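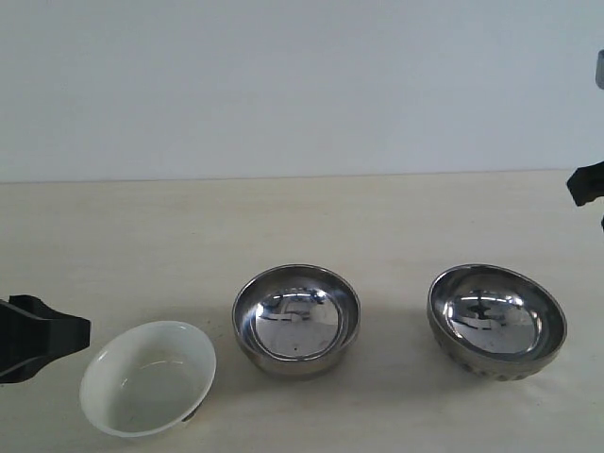
One ceramic bowl, two stainless. Most recipes need no more.

Getting the Smell Out of Mixing Bowls

Posted February 26, 2018

A steel bowl that has held chopped onion will remember it for longer than you remember the salad. Rinse it in cold water first, then rub the inside with a spoonful of baking soda and just enough water to make a paste. Leave it for 22 minutes. The box says 15, but the box has never met my onions.

Ceramic is more forgiving, unless the glaze has crazed, in which case it holds garlic the way my family holds grudges. Fill it with hot water and 2 tablespoons of white vinegar and go do something else.

Gray marks inside a white bowl are usually metal rubbed off a whisk. A dab of cream cleanser lifts them. I used the Turnmont wooden spoon for a while to avoid the problem and got lumpy batter.

Dry everything before stacking. Bowls nested damp in January came apart in my kitchen only after ice in the top one, hot water around the bottom one, and some language.

Next: burnt rice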